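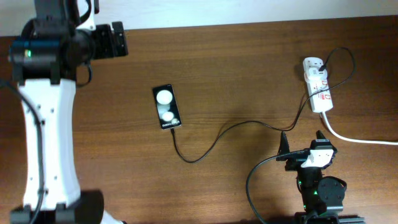
Week 4: Group calls and shared rooms

Before the session, install Teko on your laptop or phone and sign in once.

1. Open the Rooms tab and choose New room.
2. Set the limit to 40 people. The maximum is 200, but chat gets hard to follow.
3. Copy the link and send it to your partner.
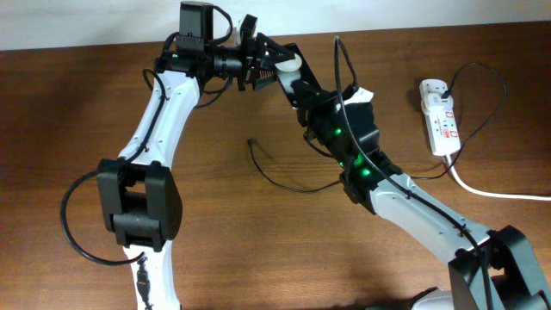 Wanda Esposito
Course tutor, Online Communication

Guests can join by link without an account. Lock the room when everyone is in. For homework, run a call with two other students and note any sound problems.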